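# 놀이방 매트

**놀이방 매트**는 실내 바닥에 깔아 충격과 소음을 줄이는 완충용 깔개이다. 이름에는 '놀이방'이 들어 있지만 실제로는 거실에 깔리는 일이 더 많고, 한번 깔린 거실은 대체로 아이가 초등학교에 들어갈 때까지 본래의 바닥 색을 되찾지 못한다. 층간소음 매트, 유아 매트, 폴더 매트 등으로도 불리며, 이들 명칭의 경계는 판매 페이지마다 다르다.

## 종류

### 접이식

발포 폼을 여러 칸으로 나누고 칸과 칸 사이를 접을 수 있게 만든 형태이다. 흔히 폴더 매트라고 한다. 접어서 벽에 세워 둘 수 있다는 점이 가장 큰 장점으로 꼽히나, 구입 후 첫 달이 지나면 이 기능을 쓰는 가정은 드물다. 접힌 매트는 미끄럼틀, 터널, 성벽 등으로 쓰이며, 제조사의 사용 설명서는 이러한 용도를 대부분 금하고 있다.

접히는 부분은 구조상 틈이 생긴다. 과자 부스러기, 머리카락, 작은 블록이 이 틈에 모이며, 분실된 퍼즐 조각을 찾을 때 소파 밑 다음으로 살펴보는 장소이다.

### 롤형

한 장으로 길게 말려 오는 형태로, 이음매가 적어 청소가 쉽다. 배송 직후에는 양 끝이 말려 올라가는 성질이 있어 두꺼운 책이나 밥상으로 눌러 둔다. 상세 페이지에는 하루면 펴진다고 적혀 있는 경우가 많다. 사용자 후기의 견해는 다르다.

### 조립식

가장자리가 톱니 모양인 정사각형 조각을 서로 끼워 쓰는 형태이다. 손상된 조각만 바꿀 수 있어 경제적이지만, 바꿀 때쯤에는 같은 색이 단종되어 있기 쉽다. 걸음마 시기의 아이는 조립보다 분해에 뛰어난 재능을 보인다.

## 재질과 표면

속재로는 폴리에틸렌(PE) 폼과 에틸렌초산비닐(EVA) 등이 쓰이고, 겉은 폴리우레탄이나 PVC 계열의 막으로 덮기도 한다. 표면에는 미끄럼을 줄이기 위한 요철을 넣는 제품이 있다. 무늬가 깊을수록 발에 닿는 느낌은 분명해지고, 요구르트를 닦는 시간도 길어진다.

색상은 오랫동안 알파벳과 동물 그림이 주류였다. 이후 베이지와 회색이 시장을 차지했는데, 이를 고르는 사람이 매트 위에서 노는 사람과 같지 않다는 점이 원인으로 지목된다.

## 두께와 소음

매트는 물건이 떨어질 때 나는 가벼운 충격음에는 비교적 효과가 있으나, 뛰거나 발뒤꿈치로 걸을 때 생기는 무거운 충격음은 충분히 막지 못한다. 후자는 바닥 구조 전체가 울리는 현상이어서 두께를 늘리는 데에도 한계가 있다. 두께가 지나치면 방문이 걸려 열리지 않는 문제가 따로 생긴다. 생활용품 업체 말레로(Malero)는 이를 고려해 두께 28mm 제품에 문턱용 얇은 조각 2장을 함께 넣었는데, 이 조각은 발에 걸린다는 불만을 가장 많이 받은 부속이 되었다.

경쟁사 윤델(Jundell)의 접이식 제품은 여덟 칸으로 나뉘며, 내구성 시험에서 3,000회 접었다 편 뒤에도 이음 부분이 유지되었다고 홍보한다. 볼펜 낙서에 대한 시험 결과는 공개된 바 없다.

## 관리

물걸레로 닦은 뒤 완전히 말리는 것이 기본이다. 난방 바닥에 오래 깔아 두면 아래쪽에 습기가 차서 곰팡이가 생길 수 있으므로 주기적으로 들어 올려 환기한다. 열이 고이면 바닥재가 변색되기도 한다. 알코올이나 아세톤은 표면 막을 상하게 할 수 있다. 무거운 가구의 자국은 시간이 지나면 얕아지지만 완전히 사라지지는 않으며, 피아노의 경우 기대하지 않는 편이 좋다.

## 폐기

부피가 크고 여러 재질이 붙어 있어 재활용이 까다롭다. 지역에 따라 대형 폐기물로 신고하거나 잘라서 종량제 봉투에 담아야 하므로 배출 전에 확인이 필요하다. 상당수는 버려지기 전에 캠핑용 깔개나 반려견의 자리로 한 차례 더 쓰인다.
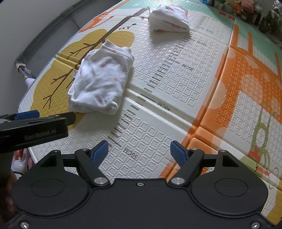 **접이식 매트의 틈은 어떻게 청소하는가?**

매트를 접어 이음 부분을 벌린 다음 틈새용 노즐로 먼지를 빨아들이고, 물기를 꼭 짠 천으로 닦아 펼치기 전에 말린다.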